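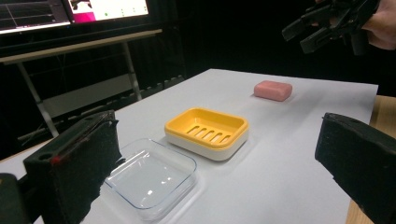
## Soap, meet dish: the chore robots haven't cracked

Anyone hoping to hand the bathroom over to a machine by June may want to keep a sponge within reach.

Borkent, a small automation outfit in Stadstead, spent the better part of this year on a task most four-year-olds manage on the way to the bath: putting a bar of soap in a soap dish. The pink bar goes in the yellow tray with the slots. There's also a clear dish on the table, which is the wrong answer, and according to the company's own notes it is a popular one.

The work starts with people. They pick up the soap using hand-held grippers, over and over, and the recordings are used to teach a robot arm to do the same. Borkent says it has collected 2614 of these so far, a figure that may startle parents who gave up after two.

"Soap is a rotten thing to hold," said Yesenia Tello, who runs the household program. "Squeeze too hard and you dent it. Don't squeeze hard enough and you're chasing it across the floor. And that's dry soap. We haven't had the nerve to wet it."

On Friday the company let a few reporters watch the arm try for itself. It found the bar on its first pass, considered it for what felt like a civic holiday, and set it down with one end hanging over the rim. This was scored as a success. The next attempt went into the clear dish, and the one after that was stopped when the arm began pressing the soap firmly into the table.

Over a full day of testing last month, the arm got 146 bars where they belonged before someone had to step in and reset it. Tello would like to see 1000. She wouldn't guess when.

Shops are watching too. Flusberg, which runs a chain of homewares stores, has asked whether the same arm could tidy a bathroom accessories shelf after closing. Borkent's reply was that it could, provided the shelf held one soap dish and the customers were very neat.

Not everyone is in a hurry. At the Nguyen laundromat down the street, where the soap is liquid and comes out of a pump, the owner had heard about the project and had one question, which was whether it did folding.

It doesn't. Towels are on the list for next year, right after toothbrushes. Tello's own bathroom, she said, is still cleaned by whoever loses the argument.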